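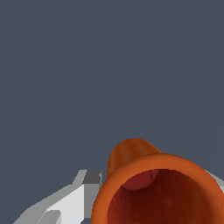
시뮬레이션에서 파지 평가를 돌릴 때 지키는 규칙을 한 번 정리해 두려고 한다. 팀 위키에 있는 문서는 2년 동안 여러 사람이 고쳐서 앞뒤가 안 맞는 데가 있고, 나도 매번 어느 쪽이 맞는지 찾아본다. 제일 자주 다투게 되는 항목은 무엇을 "잡았다"고 기록하느냐다. 주황색 나팔 모양 용기가 흰 손가락과 반대쪽 손가락 사이에 들어와 있고, 왼쪽 손가락 끝은 넓은 테두리 바로 옆까지 가 있다. 이런 화면 한 장만 놓고 성공 칸에 표시하는 사람이 꼭 있는데, 우리 규칙으로는 판정할 수 없는 상태다. 손가락과 물체가 닿았는지, 닿았다면 힘이 얼마나 걸렸는지는 접촉 로그를 열어야 나온다. 그래서 첫 번째 규칙이 판정에 관한 것이다.

## 1. 판정은 로그로 한다

성공 여부는 렌더링 화면으로 정하지 않는다. 화면은 나중에 원인을 찾을 때 본다. 판정에 쓰는 값은 다음과 같다.

- 양쪽 손가락의 접촉 여부와 접촉 시작 시각
- 물체 바닥면과 지면 사이의 거리
- 들어 올린 뒤의 유지 시간
- 유지 구간에서 손 좌표계 기준으로 물체가 움직인 거리와 회전량

Molura에서는 물체를 12cm 들어 올린 뒤 정해진 시간을 유지해야 성공으로 본다. 처음에는 들어 올리기만 해도 성공이었다. 그 기준으로는 테두리 한쪽만 걸려서 기울어진 채 딸려 올라온 것도 전부 성공이 된다. 성공률은 높게 나오는데 실제 기기에 옮기면 내려놓는 동작에서 다 무너졌다. 기준을 바꾼 주에 성공률이 뚝 떨어졌고 주간 보고에서 설명하느라 고생했지만, 그 뒤로 기준은 건드리지 않고 있다.

기준을 바꿔야 할 때는 이름을 새로 붙인다. 같은 이름으로 내용만 바꾸면 예전 표와 새 표가 나란히 놓였을 때 구분이 안 된다. 지금 쓰는 것은 lift_hold_v3이고, v1과 v2 결과도 지우지 않고 둔다. 단, v1 결과를 발표 자료의 비교 그래프에 넣는 것은 금지다. 작년에 내가 한 번 그렇게 했다.

## 2. 판정은 세 가지다

성공과 실패 외에 "무효"가 있다. 무효로 넣는 경우는 다음으로 한정한다.

- 초기 배치에서 물체와 손가락 또는 물체와 지면이 이미 겹쳐 있는 경우
- 물리 엔진이 발산해서 속도 값이 상한을 넘은 경우
- 로그가 중간에 끊긴 경우

이 목록에 없는 이유로 무효 처리를 하면 안 된다. "자세가 비현실적이라서"는 무효 사유가 아니다. 비현실적인 자세가 나오는 것이 문제라면 초기 배치 생성기를 고치고 전체를 다시 돌린다. 결과를 본 다음에 빼는 것과 돌리기 전에 거르는 것은 다르게 취급한다.

무효는 분모에서 빠지기 때문에 반드시 개수를 함께 적는다. 무효가 전체의 5%를 넘으면 그 평가는 통째로 보류다. 5%라는 숫자에 특별한 근거는 없다. 회의에서 3%와 10%가 나왔고 중간쯤에서 정했다. 그래도 미리 정한 선이 있으니 결과를 보고 나서 흥정하는 일은 없어졌다.

무효를 다시 돌려서 채워 넣는 것도 안 된다. 예전 스크립트에는 발산하면 시드를 하나 올려 자동으로 재시도하는 옵션이 있었는데, 이것을 켜면 어려운 배치가 조용히 쉬운 배치로 바뀐다. 지금은 옵션을 지웠다. 혹시 오래된 브랜치를 쓰는 사람이 있으면 설정 파일에서 `retry_on_diverge`를 확인해 보기 바란다.

## 3. 물체 세트는 얼린다

평가용 물체는 Baltia 세트를 쓴다. 54개이고, 평가 기간 중에는 추가도 삭제도 수정도 하지 않는다. 메시 파일과 충돌 형상, 질량, 마찰 계수를 묶어서 해시를 남긴다. 평가 시작 스크립트가 해시를 비교하고 다르면 실행을 거부한다.

이 규칙은 충돌 형상 때문에 생겼다. 화면에 보이는 메시와 물리 계산에 쓰는 형상이 따로 있다는 것은 다들 알지만, 작업하다 보면 잊는다. 벌어진 입구가 있고 속이 빈 물체가 특히 문제다. 충돌 형상을 볼록 껍질 하나로 만들면 입구가 막힌 덩어리가 된다. 화면에는 빈 속이 멀쩡히 보이는데 손가락은 그 안으로 들어가지 못하고, 목이 좁아지는 부분에서는 허공에 걸려 멈춘다. 테두리를 안팎으로 집는 파지는 아예 불가능해지고, 바깥을 크게 감싸는 파지는 오히려 쉬워진다. 둘이 섞이면 평균 성공률은 그럴듯하게 나온다.

그래서 오목한 물체는 볼록 분해를 하고, 분해한 조각 수를 물체 정보에 적는다. 그리고 사람이 충돌 형상을 겹쳐 그린 화면을 물체마다 한 번은 본다. 자동 검사로 부피 차이를 비교하는 것도 하고 있지만 얇은 테두리는 부피가 작아서 잘 걸리지 않는다. 54개를 전부 보는 데 반나절이면 된다. 세트를 새로 얼릴 때만 하면 되니 부담이 크지는 않다.

학습용 물체와 평가용 물체가 겹치면 안 된다는 것은 당연한 이야기라 길게 쓰지 않는다. 크기만 바꾼 것도 같은 물체로 친다. 색만 바꾼 것도 마찬가지다.

## 4. 시도 횟수와 시드

물체 하나당 100회를 돌린다. 시드는 0부터 99까지 고정이다. 좋은 시드를 고르는 일이 없도록 하려는 것이고, 두 정책을 비교할 때 같은 초기 배치끼리 짝지어 볼 수 있다는 점도 편하다.

개발 중에 빨리 확인하려고 10회만 돌리는 것은 자유다. 다만 그 숫자는 퍼센트로 적지 않는다. "10회 중 8회"라고 쓴다. 80%라고 써 놓으면 다음 사람이 100회 돌린 80%와 같은 것으로 읽는다. 나도 그렇게 읽는다.

물체별 성공률은 반드시 표로 남긴다. 전체 평균만 있으면 쉬운 상자류가 점수를 끌어올린 것인지 알 수 없다. 보고서 첫 장에는 평균과 함께 성적이 가장 나쁜 물체 다섯 개를 적는다. 이 다섯 개 목록이 실제로는 제일 많이 읽힌다.

## 5. 화면 저장

판정에 안 쓴다고 해서 화면을 저장하지 않는 것은 아니다. 실패한 시도는 전부, 성공한 시도는 시드 끝자리가 0인 것만 저장한다. 시점은 세 개다. 고정 시점 두 개와 손에 붙은 시점 하나.

각도에 따라서는 물체가 한쪽 손가락을 거의 다 가린다. 앞쪽에 큰 물체가 있으면 반대편 손가락은 가장자리만 조금 보이고, 그것만으로 간격을 말할 수는 없다. 한 시점만 저장하던 시절에는 가려진 쪽 접촉을 두고 추측만 하다 회의가 끝났다. 고정 시점 두 개는 서로 90도 떨어뜨려 놓는다.

저장할 때 지킬 것.

1. 물체 이름, 시드, 시점, 시뮬레이션 시각을 함께 저장한 메타데이터 파일에 적는다. 화면 위에 글자로 그려 넣지 않는다.
2. 배경은 단색으로 통일한다. 배경을 무작위로 바꾸는 것은 학습 데이터에서만 한다.
3. 손가락과 물체는 밝기나 색이 뚜렷하게 다르게 한다. 흰 손가락에 흰 물체를 넣으면 나중에 보는 사람만 힘들다.
4. 보고서에 넣을 때 잘라내도 되지만 원본 경로를 적는다.

1번은 반대 의견이 있었다. 글자가 화면에 있으면 바로 보여서 편하다는 것이다. 편한 것은 맞다. 그런데 그 화면을 다시 분류기 입력으로 쓴 적이 있고, 분류기가 글자 영역을 보고 있다는 것을 한참 뒤에 알았다. 그 뒤로는 화면에 아무것도 그리지 않는다.

## 6. 실제 기기로 넘어가는 조건

시뮬레이션 결과가 좋다고 바로 실제 기기에 올리지 않는다. Bolis 제어기에 새 정책을 올리려면 조건이 있다.

- lift_hold_v3 기준 전체 평가가 끝났고 무효가 5% 이하일 것
- 손가락 힘 상한과 관절 속도 상한이 정책 바깥, 제어기 쪽에서 걸려 있을 것
- 물체 없이 빈손으로 전체 동작을 한 번 저속으로 돌렸을 것
- 비상정지 버튼을 당일에 눌러 봤을 것

두 번째가 제일 중요하다고 생각한다. 학습할 때 큰 힘에 벌점을 줬으니 괜찮다는 말을 가끔 듣는데, 벌점은 상한이 아니다. 학습에 없던 물체가 오면 정책이 무슨 값을 낼지 모른다. 제한은 정책을 믿지 않는 쪽에 있어야 한다.

네 번째는 귀찮아서 빼먹기 쉽다. 우리는 점검표에 누른 시각을 적게 했다. 체크 표시만 하게 하면 안 누르고 표시한다. 나를 포함해서 그렇다.

이 조건은 우리 팀 내부 규칙이고, 산업용 로봇 안전 규격이나 현장의 위험성 평가를 대신하지 않는다. 사람이 드나드는 공간에서 돌릴 거라면 그쪽 담당자와 먼저 이야기해야 한다. 협업 공간에서 허용되는 힘과 속도는 우리가 성능 보고 정하는 값이 아니다.

## 7. 기록을 고칠 때

기록은 덮어쓰지 않고 덧붙인다. 판정이 틀린 것을 발견하면 원래 줄은 두고 정정 줄을 추가한다. 누가, 왜 고쳤는지 한 줄이면 된다.

이건 Ayane Hamada가 들어오면서 가져온 습관이다. Katayama에 보낸 평가 결과에서 질량 단위가 틀린 물체가 하나 나온 적이 있다. 그램으로 넣어야 할 자리에 킬로그램 값이 들어갔거나 그 반대였던 것 같은데, 당시 파일이 덮어써져서 지금도 어느 쪽이었는지 모른다. 고친 값으로 다시 돌린 결과는 있지만 원래 보낸 숫자가 어디서 나왔는지를 설명할 수 없었다. Hamada 씨가 그때 메일에 쓴 문장을 위키 맨 위에 붙여 놓았다. "틀린 값도 우리가 보낸 값이니까 보관해 주세요."

지금까지 쌓인 정정 줄이 860개다. 많아 보이지만 대부분은 같은 원인으로 한꺼번에 생긴 것이다. 마찰 계수 파일을 잘못 읽은 주에만 절반 넘게 들어갔다.

## 아직 정하지 못한 것

유연한 물체는 규칙이 없다. 들어 올리는 동안 모양이 변하면 물체가 손 기준으로 얼마나 움직였는지를 어느 점으로 재야 할지 합의가 안 됐다. 일단 Baltia에는 단단한 물체만 들어 있다.

잡는 위치에 대한 점수도 보류 중이다. 같은 성공이라도 좁은 몸통을 잡은 것과 벌어진 테두리를 잡은 것은 다음 작업에서 차이가 크다. 따라 붓는 작업이면 입구를 가리지 않아야 하고, 쌓는 작업이면 테두리를 잡는 편이 낫다. 작업별로 허용 영역을 칠해 두자는 안이 있는데 54개를 누가 칠할지가 안 정해졌다. 월요일 회의에 다시 올릴 생각이다.

시뮬레이션 시간 간격도 통일해야 한다. 학습은 큰 간격, 평가는 작은 간격으로 돌리고 있고 이유를 아는 사람이 팀에 없다. 설정 파일의 첫 커밋부터 그렇게 되어 있다. 같은 정책으로 두 간격을 다 돌려 보고 차이가 나면 여기에 추가로 적겠다.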